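Mevach Bench Cell
Set-up and Care Guide

Section 4: Work Sheet, Zones and Gripper Checks

4.1 Scope

Section 4 covers fitting the printed or hand-drawn work sheet, teaching the sheet corners, checking the jaw, and running the cube transfer check. It applies to single-arm and two-arm cells supplied with the Manole controller. Wiring, first power-up and arm mounting are in Section 2. Joint zeroing is in Section 3 and has to be complete before any step below is started.

Repeat the whole of Section 4 after any of the following:

- the work sheet has been replaced
- a gripper or fingertip pad has been replaced
- the camera bracket has been loosened
- the cell has been moved to another bench

A check of the sheet corners alone (4.4) is enough after routine cleaning.

4.2 Before you start

You will need the 2.5 mm hex key from the tool roll, a lint-free cloth, a black marker, a ruler, a blank white sheet, corner markers or tape, and the black test cube.

CAUTION: Set the controller to HOLD before reaching into the cell. HOLD keeps the motors powered. To work on a gripper or a servo, switch the cell off at the main switch and wait until the status light goes out.

CAUTION: An arm drops when power is removed. Support it by the forearm, never by the jaw.

4.3 Fitting the work sheet

1. Send the arm to PARK. Set the controller to HOLD.
2. Remove the old sheet and clean the surface behind it with a dry cloth. Glue left by old tape shows up in the camera image as a false edge.
3. Place the new sheet flat. Fix one top corner first, then the corner diagonally opposite, then the remaining two.
4. Press the sheet down from the middle outward. A raised area will catch the fingertip pad during low moves.
5. Confirm that all four corners are covered by a dark square marker. The markers do not have to be set straight. The finder uses the center of each one and ignores its rotation.

NOTE: Gray tape may be used in place of a black marker if it is clearly darker than the sheet. Shiny tape can reflect the bench lamp. If the finder reports three corners instead of four, change the shiny one first.

Drawing the zones

6. Draw the stack column on the left side of the sheet as three boxes of equal height. Each box must be larger than the cube on all sides.
7. Number the boxes 1 to 3, with 1 nearest the rail. The numerals are for the operator and may face any direction. The controller reads the box lines only.
8. Draw the corner box at the upper right. Two lines are enough: one on the left and one beneath. Fill in the round reference dot inside it.
9. Draw the ruled line below the corner box, toward the right edge, and mark three evenly spaced crosses on it. The crosses are the touch points for the jaw check in 4.5.
10. Leave the middle of the sheet blank. Any mark in this area will be picked up as an object.

Lines drawn by hand are accepted. Small wobbles in a line have no effect, but a gap between two lines of a box can cause the box to be skipped. Go over any gap with the marker and let the ink dry before cleaning or touching the sheet. 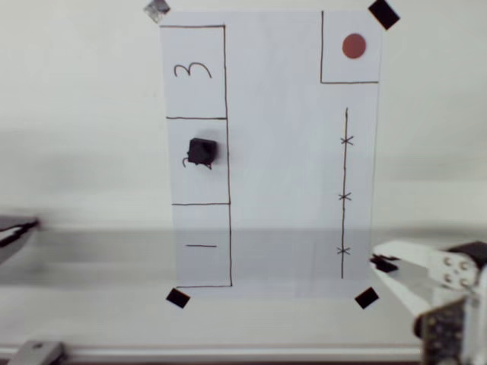
Figure 4-2. Work sheet with the test cube in box 2 and the jaw at the lower right.

The cube may hide the numeral in its box. This does not affect the check, and the numeral does not need to be moved or redrawn.

4.4 Teaching the sheet corners

1. Clear the cube from the sheet.
2. On the controller, open SETUP, then SHEET, then FIND CORNERS.
3. Wait for the finder to finish. It takes 8 exposures and averages them.
4. Read the light level on the same page. The accepted range is 300 to 670. Below this range, ink lines merge with shadow. Above it, thin lines wash out.
5. Compare the four crosshairs on the display with the four markers. Each crosshair must fall inside its marker.
6. Press ACCEPT. The old corner values are overwritten and cannot be brought back unless they were saved under FILES.

Shadow bands across the sheet are normal in most rooms. The finder accepts a band if it leaves the edges of the markers distinct. A band that falls directly along a line of the stack column may hide that line. Move the lamp and repeat from step 2.

NOTE: Do not correct a low light reading by raising camera gain above its default. The reading will come into range, but noise in the blank area will be reported as small objects.

4.5 Jaw and fingertip check

Do this check with the cell switched off up to step 5.

1. Look at each fingertip pad. Replace a pad that is split, glazed or lifting at one end. Replace both pads of a gripper at the same time.
2. Check the four screws in the jaw bracket with the hex key. They should be snug. Tighten in a diagonal order and stop when the key begins to flex. The bracket is plastic and the threads will strip.
3. Move the jaw by hand through its full travel. It should move smoothly, with light, even drag. A hard spot near the closed end usually means grit in the guide.
4. Wipe the servo casing and the black housing. Do not use solvent on either.
5. Switch the cell on, let it finish its start-up, and send the arm to TOUCH 1.
6. Step the arm through TOUCH 1, TOUCH 2 and TOUCH 3. At each point the pad should stop just clear of the sheet, over the matching cross.
7. Enter any offset under SETUP, JAW, TRIM. If all three points are off in the same direction, trim the jaw. If the error grows from one point to the next, the sheet corners are wrong. Go back to 4.4.

CAUTION: Keep the speed setting at 8 percent or lower for steps 5 to 7. The stop distance at full speed is greater than the clearance between pad and sheet.

On two-arm cells, complete steps 1 to 7 for one arm with the other in PARK, then change over. Do not trim both arms from one set of readings.

4.6 Cube transfer check

1. Place the cube in box 2, with its sides in line with the box.
2. Open RUN, then CHECKS, then TRANSFER. Choose the arm.
3. Press START and keep one hand at the stop button.
4. The arm moves the cube from box 2 to box 3, from box 3 to box 1, and back to box 2.
5. When the check ends, compare the cube with the box lines. The cube must be fully inside the box.

The check passes if three runs in a row end with the cube inside the lines. Record the result on the cell card along with the light level from 4.4.

If the cube is dropped or left across a line, use the list below.

Cube slips during the lift: pads dirty or worn. Clean with a dry cloth, then repeat. If there is no change, replace the pads.

Cube turns as the jaw closes: one pad is making contact first. Check the bracket screws and the jaw trim.

Cube placed short by the same amount each run: jaw trim. Repeat 4.5, steps 5 to 7.

Cube placed correctly in box 2 but not in box 1 or 3: sheet corners. Repeat 4.4.

Message E-SHEET before the first move: a corner is not found, or the cube was standing on a marker.

Message E-ZONE: the stack column was read with fewer than three boxes. Look for a gap in the lines or a shadow along one of them.

4.7 Care of the rail

Wipe the rail weekly with a dry cloth. Check that any block attached to it is tight and has not moved from its scribed mark. Do not oil the rail. Oil mist reaches the sheet and the pads, and slips during the lift will follow.

Spare pads, brackets and corner markers are supplied by Tendley under the part numbers in Appendix B. Servo units are exchanged through the Pruststead service desk and are not to be opened on site.

Continue with Section 5, Camera Focus and Bracket.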